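Chapter 8
Reporting on the Courts: From First Complaint to Verdict

Learning Objectives

After reading this chapter, students should be able to:
Distinguish a complaint, an arrest, a charge, and a conviction.
Attribute statements made by police, lawyers, and family members.
Explain the limits that apply when a person in a case is a minor.
Write a short, accurate report of a first court appearance.

Introduction

In October, a weekly newspaper in the town of Betusby published a report of 439 words on a theft from a concert hall. The report named a stagehand, stated that he had been "caught," and quoted a neighbor who had long thought him dishonest. The stagehand had been questioned and released. He was never charged. The newspaper printed a correction 2 weeks later, but by then the first report had been copied by several entertainment sites, and most of them did not carry the correction.

The editor at the time, Emrys Gough, later described the mistake as one of vocabulary. The reporter had spoken to the right people and had taken careful notes. The word chosen for the opening sentence, however, claimed more than the notes could support. This chapter is concerned with choices of that kind.

8.1 The Stages of a Case

A criminal case moves through stages, and each has its own terms. A complaint is an account given to the police by a person who believes that a crime has taken place. An investigation may follow, and it may end without any further step. An arrest places a person in custody. A charge is a formal accusation, and it must be reported in the words of the charging document wherever space allows. Only a plea of guilty or a verdict allows the reporter to state that the person committed the offense.

Public interest is often strongest at the first stage, when the least is known. This is especially true where the person named is a performer, an athlete, or an elected official. Reporters should expect pressure to publish quickly and should agree with an editor in advance on what must be confirmed. In the Betusby case, a single call to the police station would have settled the matter.

8.2 Attribution

Every claim about a case should be tied to its source. "Police said" and "according to the charging document" are plain phrases, and readers do not tire of them as quickly as writers suppose. The word "alleged" is useful but limited – it does not protect a writer who repeats a false statement.
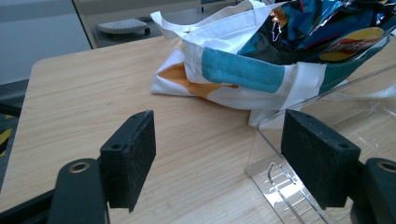 Statements from relatives require particular care. A family may speak through one member, and other members may disagree. Jyoti Pal, who covered the courts in Skalow, asked each family spokesperson two questions before taking down a quotation: for whom the person was speaking, and whether the person had seen the events described. The answers were included in her reports when they helped the reader judge the statement.

Key Terms

Attribution, charge, complaint, custody, plea, verdict

Before You Read On

Find a recent news report of an arrest. Underline each statement of fact and write its source in the margin. Keep the report, as it will be used again in Section 8.4.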